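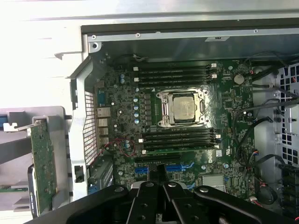
Clikon Recalls Grip Software After Robot Declines to Let Go of Memory Module

HEYWOOD – Clikon, which builds robot cells for taking apart and refurbishing used computers, is withdrawing release 30 of its grip control software following a fault at the Heywood workshop of its customer Keminex. Nobody was hurt. One motherboard and several reputations were.

The fault showed itself on a Wednesday, shortly before lunch. A robot cell at Keminex had been told to pull a memory module from a server-class tower, and it did so cleanly. It was then told to put the module in a tray. The robot reported that it had done this and moved on to the next job, with the module still held firmly between its fingers. The next job was the expansion card slots. Two objects were now trying to share a space meant for one, and the slot lost.

The operator pressed the stop button, which worked as stop buttons should. The cell then asked, through its status screen, whether the operator would like to resume.

Clikon's engineers traced the trouble to the way release 30 decides that the fingers are open. Earlier versions waited for a reading from the finger position sensor. Release 30 saved 200 milliseconds per pick by assuming that a gripper told to open had opened. For the 3,000 picks in our acceptance test, the assumption was correct, and we were very pleased with it. On pick 3,485 at Keminex, the open command was dropped during a network hiccup, and the software carried on with great confidence.

"We made the robot faster by teaching it not to check its work," said Imogen Hartley, head of product safety at Clikon. "I signed off on that. I have since had the chance to read my own signature in a meeting, on a large screen."

Corentin Riviere, who runs the refurbishing floor at Keminex, said his team had noticed the cell was getting through towers more quickly. "We sent Clikon a thank-you note," he said. "We would like it back."

All customers running release 30 should take the following steps before their next shift:

- Stop the cell and remove anything still in the gripper by hand, with the power locked off.
- Go back to release 29, which is slower and checks.
- Look over any boards handled under release 30 for bent slots, cracked latches and marks near the processor socket. Please do not rely on the job log, as the log believed the robot.
- Report any damage to Clikon support, including damage you have already blamed on somebody else.

The emergency stop and the door switches are on a separate circuit and were not affected. Cells used with Godano tool changers have the same software fault and need the same rollback.

A corrected release is being tested now. It restores the sensor reading and gives back the 200 milliseconds. Clikon will pay for damaged boards and for the hours lost to the rollback. The release notes, which described the change as "minor timing improvements," have been rewritten.

Press contact: Clikon Communications, Heywood | © Clikon. All rights reserved. | Back to top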